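The afternoon the left finger let go (and then wouldn't)

Posted April 2026

I promised a few of you I'd write up what happened with the grippers, so I've made a tea and I'm going to get it all down while I still remember it properly.

Quick catch-up for anyone new. Neelam Shakya and I have been collecting hand-held gripper demos for our little snack-sorting project, which we call Olleo. You hold the gripper, you pick up a packet, you put it somewhere sensible, and you do that until your wrist complains. Our target for the whole set is 2000 clean picks, and by that afternoon in Didusbridge we were feeling pretty smug about it.

Then my left finger started lagging. I'd squeeze, the right one would come in nicely, and the left would sort of think about it before catching up. On a soft bag you hardly notice. On anything small it shoves the packet sideways, and I was chasing lollies all over the checked tablecloth like a kid with a claw machine!

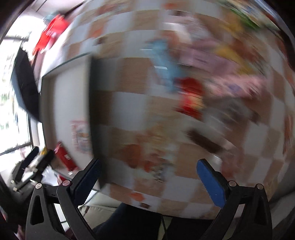
Photo: Olleo project, Didusbridge

With the fingers wide open and nothing between them it all looked fine to me, and that's what fooled me for so long. I'd open it, have a squint at the pins, decide I was imagining things and go again. Neelam reckoned I was just tired (fair call, I was) and we swapped hands, swapped chairs, and lost a good chunk of the day to being stubborn.

The bit that rattled me came after that. I closed on a packet, let go of the trigger, and the left side stayed put. My other hand was already in there to straighten things up, and when the linkage finally released it nipped the side of my finger. Tiny little blood blister, nothing dramatic, but it hurt more than I'd like to admit and I used a word my nephew isn't allowed to say. We stopped for the day.

That night I rang Vikas Dwivedi, who helped us put the grippers together in the first place. He asked whether I'd ever cleaned the pivots. Reader, I had not. When I took it apart on the kitchen bench there was a paste of sugar and chip dust packed into the left joint, and one pin had picked up a nasty burr from grinding through it. New pin, a scrub with warm soapy water, everything dried properly, and it moved like it did on day one.

Small packets are my test now. They're fussy, they crease if one side comes in early, and you can feel straight away if the two pads aren't meeting evenly. The little light-blue foil one is my favourite for it — grab it upright around the middle and watch what the pads do. 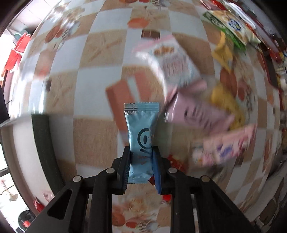

What we do differently now

The pivots get wiped down every 5 sessions, and the fingers come right off for a proper look once a month. Neelam keeps the log in an exercise book, mostly so I can't fudge it. Spare hands stay in laps while the trigger is being worked, no exceptions, even if a bag is about to slide off the table.

We also binned every pick from that day. I grumbled about it, but a finger that arrives late teaches the model to arrive late too, and I didn't fancy finding that out in May.

If you've got the same sort of linkage and you've found a cover that keeps crumbs out without making the thing stiff, please leave me a comment. I tried a bit of stretchy bandage and it was hopeless.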